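The Robot That Practices Opening Drawers
A visit to the open day at the Arkura lab in Drokthorpe

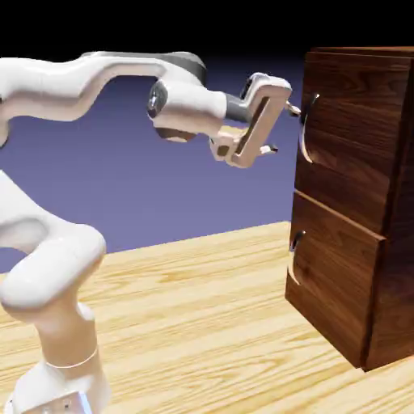
A white robot arm and a cabinet with two drawers, made inside a computer. The upper finger of the gripper is right beside the top handle.

You have probably opened a drawer today. Maybe you wanted socks. Maybe you wanted a spoon, and you got the drawer with the batteries and old birthday candles in it, so you opened another one. Either way, you didn't have to think very hard.

A robot has to think very hard. On Monday our group went to the Arkura open day to see how hard, and the answer took up most of the morning.

First, the robot isn't there

We were told we'd be seeing a robot arm at work, so several of us had worn our good sneakers. Then we were taken to a room full of chairs and shown a screen. The arm on the screen was working inside a simulation - a kind of pretend world run by a computer. It works a bit like a video game, except that there are no coins to collect and the only level is furniture.

The pretend world has rules, and they are copied from ours. Things fall down when you let go of them. Two solid things can't be in the same spot. A drawer slides out and back but won't go sideways, however much you want it to.

If the arm makes a mistake in the simulation, the computer puts everything back where it started. If a real arm makes a mistake with a real cabinet, somebody has to go and buy a cabinet.

What is a gripper?

The part at the end of the arm is called a gripper. This one has two fingers. You have ten, if we're counting thumbs, and your fingers bend in the middle and can feel whether something is smooth or sticky. The gripper's main talent is opening and closing. It can do a lot with that, but it needs to be in exactly the right place first.

Look at the picture again. The fingers are spread apart and the drawers are both shut. The handles are curved metal bars that run up and down, so there is a bar to get hold of, provided the gripper comes at it from a useful direction. Come in too high and the fingers close on air. Come in too fast and they bump the drawer, and a drawer that is already closed can't be closed any more than that.

So how does it learn?

By getting it wrong, mostly. The people running the demonstration have a program called Rerkach, which keeps score. When the gripper gets closer to the handle, the score goes up a little. When the drawer moves outward, it goes up a lot. When the arm waves at the ceiling, it gets nothing, even if the wave was a good one.

After each try, the program changes the way the arm moves by a tiny amount and has another go. Before the open day it had made 2,930 tries at the top drawer. We asked what the early ones were like and got to watch a few. In one, the arm went past the cabinet completely and kept going, like someone who has seen a friend across the street. In another it pressed down on the top of the cabinet and stayed there until time ran out.

The first try that opened the drawer properly came after roughly 400 attempts. Then the next few all missed. Learning is like that for people too, as anyone in our group who plays the violin can tell you, and so can their neighbors.

Does it know what a drawer is?

No. It doesn't know that drawers have things in them, and it has never needed a spoon. To the program, a drawer is a shape that moves in a certain direction when the handle is pulled. This is why a robot that is good at one cabinet can be hopeless at the next one, where the handle might be a round knob, or lower down, or missing because your brother broke it.

To help with this, the people at the lab change the pretend world now and then. They move the cabinet a little, or make the drawer heavier. A second program, Atinga, picks the changes so that the practice doesn't get too easy. It sounded to us like a math teacher.

Try it at home

You'll need a drawer, a friend and a blindfold. Put the blindfold on and hold out one finger and your thumb. Those are your gripper. Your friend gives the directions, but may only say "left," "right," "up," "down," "forward," "back" and "close." Go slowly, and choose a drawer with nothing breakable in it.

Our best pair needed four minutes. They opened the wrong drawer.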